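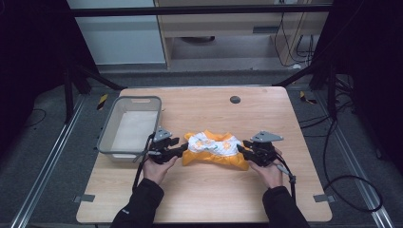
Clubs > Robotics > Threads

Filed under: Student Projects, Manipulation

Okay, the folding team finally has something to tell you all, so get comfortable, this will run to a few posts. I'm the one who keeps the notebook for our student project (Tollov, for anyone new) and I've been promising an update since August.

34 likes · 2 replies

For the new folks: we want an arm to fold small laundry. Before it can learn anything it needs a whole lot of demonstrations, and those come from one of us standing at the table with a gripper in each hand, picking up a cloth, spreading it, folding it and putting it down. Then again. Then again, until your shoulders complain!

As of this week we have 514 demonstrations we're happy with. I typed that number and then went back to the log to make sure, because in my head we were still stuck down in the 200 range where we spent what felt like forever.

61 likes · 5 shares

Most of the credit goes to Lanying Bai, who has the most patient hands of anyone I've met. She opens the grippers a little wider than you'd think she needs to, comes in low, and waits a beat before closing. I tend to snatch at the fabric, and my demonstrations end up in the folder we named Poson, where the sad ones live.

The hard part, and I've bored my roommates silly with this, is a cloth that starts out in a heap. A flat one gives you corners. With a heap you have to guess which fold is hiding the edge, and you pinch, lift, and hope you've got one layer and not three — I guess wrong plenty.
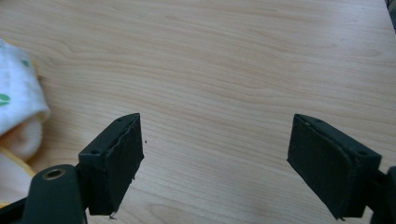

Also, dear teammates, please look at your finger pads before you start! The rubbery covering gets ragged along the edges with use, and once a seam starts to lift it can catch on thin fabric. Meifang Zeng wants us to check both pads every 16 folds and write it down, and I grumbled for a day and then admitted she's right. New covering goes on this weekend if I can find the good scissors.

48 likes · 3 replies

Somebody asked last time if we wipe the table between runs. Yes, with a dry rag, and please pick up any crumbs while you're there. I'd also love it if folks would stop ironing the practice cloths. I know it's kindly meant, but we need them wrinkly.

Next up is training on the full set. Our first model, Feng, learned to pick things up nicely and then just sort of held them, bless it. The new one is called Trirnero (I lost that vote) and I have high hopes for at least a half fold.

If you're a freshman and any of this sounds fun, come by and try a few folds. You don't need to know how to code, and we'll show you how to hold the grippers so your wrists don't ache. Bring a snack, and bring one for Lanying too.

72 likes · 9 shares · 6 replies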